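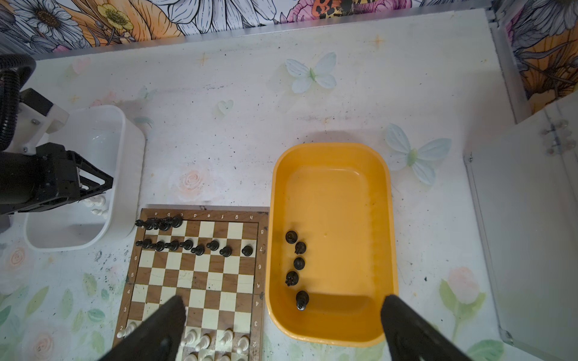
Wooden chessboard on the flowered tabletop, with the yellow tub at its right and the white bin at its left.

Board Games Collection: Chess Gallery
Steveron Public Library, Londum Branch

The Londum Branch keeps a collection of board games for use in the reading room and for loan to cardholders. The collection holds 702 titles, of which 14 are chess sets. This gallery presents one of the wooden sets in the games area, together with notes on the storage and care of chess equipment at the branch.

The games area occupies the east side of the ground floor, between the periodicals shelves and the Pilkington Room. Tables in this area may be used at any time during opening hours. Reservations are accepted for groups of six or more. Cardholders borrowed games from the branch 1543 times in the last reporting year, and chess remains among the titles most often requested at the desk.

About the set

The board is wooden, with squares in cream and brown inside a darker border. Letters and numbers are printed along the border, so that players who record their games can read each square directly from the edge of the board. The black pieces on the far rank stand close together on the left side in the photograph at the top of this page, and the middle of the board is clear.

Sets of this kind came to the branch from the former Tunness reading room when the two collections were joined. They are intended for everyday use by players of all ages. Tournament sets with weighted pieces and roll-up boards are kept separately and may be requested for club meetings.

Trays and tubs

Open plastic containers are placed on the tables for loose pieces. Players may use any container at their table, regardless of color, and may divide the pieces in whatever way they find convenient. Families with young children often prefer to give each player a container of their own. Containers are returned to the low shelf at closing time and are washed with mild soap at the end of each month.

Pieces should not be left in the containers overnight. Each set has a numbered drawstring bag, and the number on the bag matches the number on the underside of the board. A set with missing pieces is still accepted at the desk. Staff will attach a yellow slip to the bag and check the lost property drawer before ordering replacements.

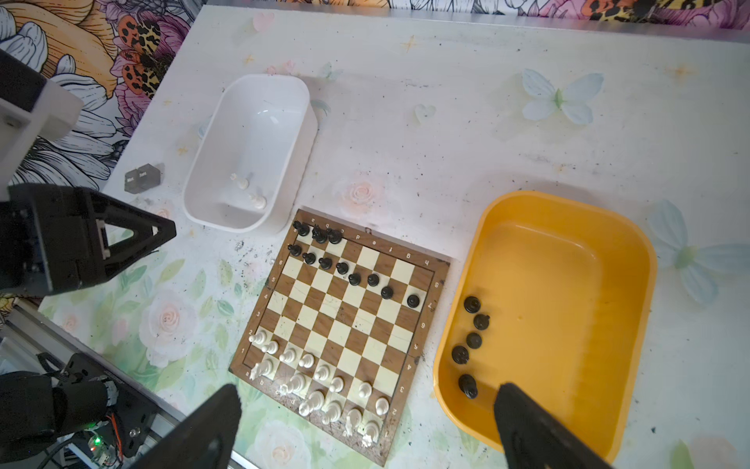
The same style of board, turned at an angle, with most of the middle squares open and two white pieces lying in the white container.

Wear is visible on the playing surface and on the border. There are scuffs and scratches across the squares, and one corner is chipped and faded. Boards in this condition remain in service as long as the squares and border markings can be read easily. A knight, a bishop, a rook and the tall king with its cross are among the white pieces on the near side, behind which a row of pawns runs across the second rank.

Setting up and putting away

Patrons who are new to the game are welcome to ask at the desk for the printed guide to setting up. The guide is available in regular and large print and may be taken home. The main points are as follows.

Place the board so that each player has a light square at the right-hand corner. On a board with printed letters and numbers, the white pieces begin on the side with the number 1.

Rooks stand in the corners, followed by the knights and then the bishops. The queen begins on the square of her own color and the king takes the remaining square. Pawns fill the row in front.

Before the set is returned, each side should be placed in the bag with all of its pieces. A complete set has sixteen pieces on each side, of which eight are pawns. Any extra pieces belong to another set and should be handed in separately - please do not add them to the bag. Spare queens are kept in an envelope at the desk and may be borrowed for the length of a game.

Boards are stored flat on the lower shelves. They should not be leaned against the table legs or stacked under heavier games, as the borders are easily damaged at the corners.

Care of wooden boards

Wooden boards are wiped with a dry cloth at the end of the day. Water and household sprays are not used on them. Where a mark cannot be removed with a dry cloth, the board is set aside for the monthly repair session, at which small chips are sanded smooth and loose border strips are glued. Faded numbers are left as they are. The branch has found that repainted characters wear off within a few months and leave the border rougher than before.

Plastic pieces may be washed by hand in lukewarm water and must be completely dry before they are bagged. Felt pads that have come away from the base of a piece should be kept with the set if possible. Replacement pads are held in two sizes.

Food is not permitted at the games tables. Drinks in covered cups are permitted, provided that they are kept off the playing surface.

Borrowing a set

Chess sets may be borrowed for three weeks and renewed once, unless another cardholder has placed a hold. Up to two games may be borrowed on one card. Sets for use in the building do not need to be checked out, but patrons are asked to leave the bag on the table while they play so that it is not returned to the shelf without its contents.

Schools and community groups within Steveron may apply for a group loan of up to six sets. Applications should reach the branch at least two weeks before the sets are needed. Group loans are not available in August, when the sets are used for the summer games program.

Donations

The branch accepts donated chess sets in usable condition, whether or not they are complete. Single pieces are also useful and are sorted by height and color for later matching. Boards without pieces and pieces without boards may both be left at the desk, with a note of the donor's name if an acknowledgment is wanted. Electronic chess sets cannot be accepted.

Use of photographs

The photographs on this page may be reproduced for local, noncommercial purposes with credit to the Steveron Public Library, Londum Branch. Requests for larger copies should be made in writing to the branch office. Printed copies of the guide to setting up, the loan rules and the group application form are held at the desk beside the Pilkington Room.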